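Accueil > Carnet > Lectures et sciences

Ce que j'ai compris (et pas compris) du nerf vague

Mardi 2 novembre

Depuis la rentrée, je suis un cours du soir de physiologie pour adultes. Le français est ma troisième langue, et le vocabulaire du corps humain me demande encore beaucoup de patience. J'écris donc mes notes ici, lentement, avec le dictionnaire ouvert, et je remercie d'avance les lecteurs qui me corrigeront.

Notre séance de la semaine passée portait sur le nerf vague. En anglais, en espagnol et en français, le nom est presque le même, et il vient du latin : « vagus » veut dire errant, vagabond. J'avais cru d'abord qu'il s'agissait d'un nerf imprécis, mal dessiné dans les atlas. L'enseignante, Mme Baidoo, a souri quand j'ai posé la question, puis elle a expliqué que ce nerf voyage beaucoup. Il part du tronc cérébral, descend dans le cou, donne des branches au larynx, au cœur, aux poumons, et continue jusqu'à une bonne partie de l'intestin. Il y en a un de chaque côté, mais on parle souvent au singulier.

Ce qui m'a surprise le plus, c'est le sens de la circulation. Je me représentais le cerveau comme un chef qui envoie des ordres. Or la majorité des fibres du nerf vague montent : elles portent au cerveau des informations venues des organes. L'estomac est distendu, la pression a changé dans l'aorte, quelque chose irrite les bronches. Le cerveau écoute davantage qu'il ne parle, au moins sur cette ligne.

Nous avons ensuite parlé d'une expérience que j'aime beaucoup, celle d'Otto Loewi, en 1921. Il avait deux cœurs de grenouille, chacun dans un liquide salé. Il a stimulé le nerf vague du premier, qui a ralenti. Puis il a pris le liquide autour de ce cœur et l'a donné au second, et le second a ralenti aussi. Il y avait donc dans le liquide une substance chimique, qu'on appelle aujourd'hui l'acétylcholine. Loewi racontait que l'idée lui était venue pendant la nuit, qu'il l'avait notée sur un papier, et que le matin il n'arrivait pas à relire son écriture. L'idée est revenue la nuit suivante et cette fois il est allé tout de suite au laboratoire. Il a reçu le prix Nobel en 1936, avec Henry Dale. Mme Baidoo nous a prévenus que les détails de cette histoire changent un peu selon les versions. Je la garde quand même, car mon écriture est comme la sienne.

Une camarade, Honeylyn Dagdag, a demandé si les exercices de respiration lente « stimulent le nerf vague », comme on le lit partout. La réponse a été prudente. Quand on expire, le cœur ralentit légèrement ; quand on inspire, il accélère. Cette variation passe en grande partie par le nerf vague, et elle est plus visible quand on respire lentement. Cela est solide. Mais de là à promettre la guérison de l'anxiété, du ventre et de l'insomnie, il y a une distance que les vendeurs d'applications parcourent très vite. Il existe aussi une vraie stimulation électrique, avec un appareil implanté, employée dans certaines épilepsies qui résistent aux médicaments. C'est une affaire d'hôpital, à ne pas confondre avec le reste.

J'ai fait l'essai chez moi, assise, deux doigts sur le poignet. Je sentais bien le pouls se serrer puis s'espacer. Il m'a fallu 3 soirs pour en être sûre, parce qu'au début je changeais mon souffle dès que j'y faisais attention.

Il me reste une difficulté de langue. On dit « malaise vagal » pour l'évanouissement devant une prise de sang, et j'entends toujours « malaise vague ». Les deux me paraissent justes. On dit aussi « tonus vagal », et je n'ai pas encore trouvé quelqu'un qui me le définisse deux fois de la même manière.

La prochaine séance sera sur le réflexe de déglutition. J'ai déjà lu le chapitre, sauf les deux dernières pages, où il y a trop de muscles dont le nom commence par « stylo ».
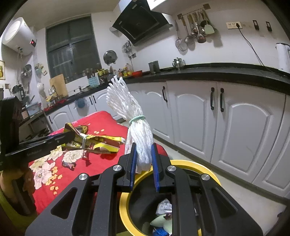
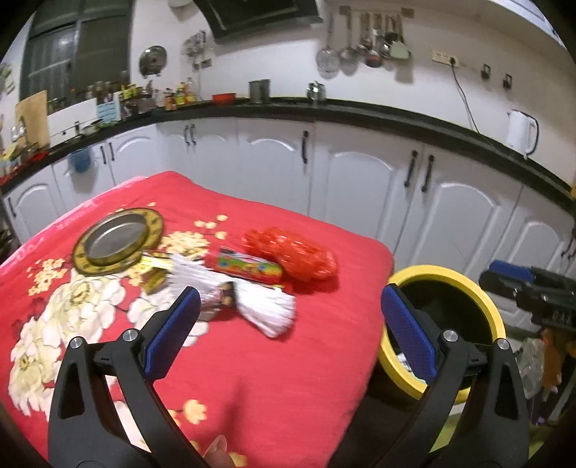 Tissu rouge à fleurs et mèches blanches, sur les deux photos.

À lire aussi dans le carnet
- Pourquoi on bâille quand les autres bâillent
- Mes fiches de septembre : le rein, première partie
- Apprendre l'anatomie dans une langue étrangère
- Le mot « humeur » et ses quatre liquides

Me contacter | © Carnet du soir, tous droits réservés | Retour en haut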